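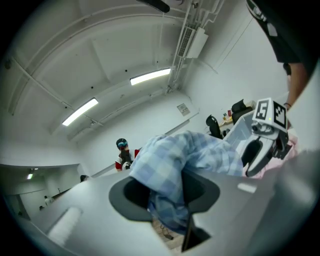

Wafula Athumani had been given until four to clear his sister's clothes, and he began with the light blue check because it was on top. Procedure: collar up, sleeves in, one fold at the waist. He had learned it at the Nyanda laundry, where 100 shirts made a shift and a bad fold was sent back.

The check resisted. One sleeve kept sliding out of the fold. He set it down, did the pink one, and returned to it.

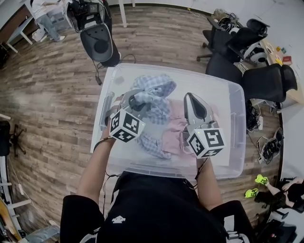

By his own record he had folded 3,143 shirts at Nyanda and remembered none of them. He remembered this one. She had worn it on the ferry to Tallano in February, with the cuffs rolled twice, and had complained of the cold the whole way across.

He tucked the sleeve under. It came out again. The building manager telephoned at ten to four to ask whether the lid was on.

"One item outstanding," Wafula said - and he unfolded it, and started from the collar.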